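4. 流し台セルの構成と保守

4.1 セルの構成

Unetholmセルは、流し台の中に置かれた皿と食品を対象とする把持実験用のシミュレーション環境である。実機セルと並行して運用しており、実機側で作業手順を変更する際は、先に本環境で動作を確認する。基本モデルはSheldon Bélangerが作成し、9月の改訂以降はAmos Ruiz-Ortegaが保守を担当している。

作業面は大理石調の天板で、中央付近に矩形の単槽シンクを埋め込んだ。水栓はシンク左側の縁に取り付けられている。シンクの縁は平坦で幅があり、座標系の原点合わせにはこの縁の内側の角を用いる。天板の模様は不規則で特徴点の対応付けが安定しないため、位置合わせには使用していない。

対象物の初期配置は配置ファイルに記述し、セルの起動時に読み込む。図4(a)は、赤茶色の縁の皿にナスを斜めに載せ、皿の左上の縁にパン片がかかる配置である。細長い物体では把持方向の候補が限られるので、姿勢推定の誤差がそのまま把持の失敗につながりやすい。

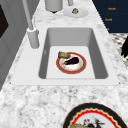 配置ファイルには物体ごとの位置、姿勢、質量、摩擦係数を記録する。位置と姿勢はシンクの原点からの相対値とし、シンクのモデルを差し替えても書き換えが不要な形式とした。質量と摩擦係数は別表に分離しており、複数の配置から同じ値を参照する。食品モデルの一部はJabłońska形式の旧データから変換したもので、変換時に重心が形状の中心に置かれてしまうことがある。このような物体は変換後に手作業で重心を修正した。

4.2 起動時の点検

セルの起動後、実験に入る前に次の点検を行う。まず物体を固定した状態で20ステップだけ物理計算を進め、接触点に異常な反力が生じていないことを確認する。次に固定を解除し、物体が静止するまで待つ。最大500ステップを経ても静止しない場合は配置を不良と判定し、当該ファイルを読み込み対象から外す。

不良の多くは、皿の底面とシンク底面の衝突形状がわずかに重なっていることに起因した。見た目の形状では隙間があっても、衝突形状は簡略化されているため重なりが残る。特に排水口の周囲は、環状の盛り上がりを簡略形状が平面として扱うので、皿が近い場合に注意を要する。図4(b)の配置では皿の左下に排水口がある。皿の中央付近には暗赤色の球形の物体が、その左上には黄褐色の円筒状の物体が皿の縁に重なって置かれている。球形の物体は転がりやすく、転がり摩擦が未設定のまま読み込まれると静止判定を通過しないことがあった。この値が空欄のときは起動を中止するよう、読み込み処理を変更した。
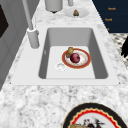 4.3 描画設定の管理

描画設定は物理計算の設定とは別に保存する。運用の初期には両者を一つのファイルにまとめていたが、光源を調整しただけで接触パラメータの履歴まで更新され、不具合の原因を追跡できなかった。分離後は、描画側の変更を10月27日の版を基準として管理している。

白い水栓やシンクの縁は背景の天板と明度が近く、露出を上げると境界の検出が不安定になる。そこで基準の露出を70に固定し、変更する場合は縁の検出結果を目視で確認することとした。シンクの外にある皿や容器は把持の対象ではないが、経路計画では障害物として扱うため、描画だけを無効にする運用は禁止した。図4(c)では、シンク内にあるのは暗赤色の丸い果実を載せた皿のみであるが、手前の天板には黒い縁の大皿があり、その上に細長い淡褐色の食品が載っている。
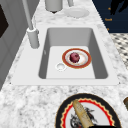
経路計画用の障害物表は、配置ファイルから自動生成する。生成に使うAvportの変換器は、他の物体に載った物体を親物体と一体の直方体に置き換える仕様であり、長い物体が皿に載ると障害物の体積が過大になる。このため、親子関係を解いたうえで個別に直方体を当てはめる前処理を追加した。

保守作業は作業記録に残す。記録の対象は、形状の差し替え、質量および摩擦係数の変更、描画設定の変更、変換器の更新である。運用期間中の記録は11件で、半数以上を衝突形状の修正が占めた。修正した形状はJunton側の保管領域にも複製し、旧版の形状を参照する配置ファイルが残っていないかを起動時に照合する。照合で不一致が見つかった場合、セルは旧版を読み込まずに停止する。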